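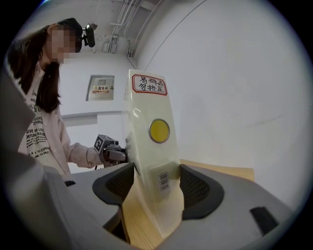
Most gripper comparisons I read are decided by a number on the first page, usually maximum force. I think that's the wrong place to look, and this spring's trials only made me surer of it.

We put two hand-held grippers, the Clikon and the Vuster, through 300 lifts each. The Vuster closes harder. On paper it wins. On a thin carton marked fragile, the extra force bought us dented sides, and the people holding it learned to stop short of a full squeeze. That habit then turns up in every recording you make.

The Clikon's pads are softer and wear faster. I would still buy it. Pads are cheap, and changing a pair takes a few minutes. Retraining a policy on 500 bad demonstrations takes a lot longer.

Makers should publish the lightest grip that will hold a box without slipping, along with the heaviest one. Buyers should ask for it. Until they do, bring your own cartons to the demo and check the corners afterward.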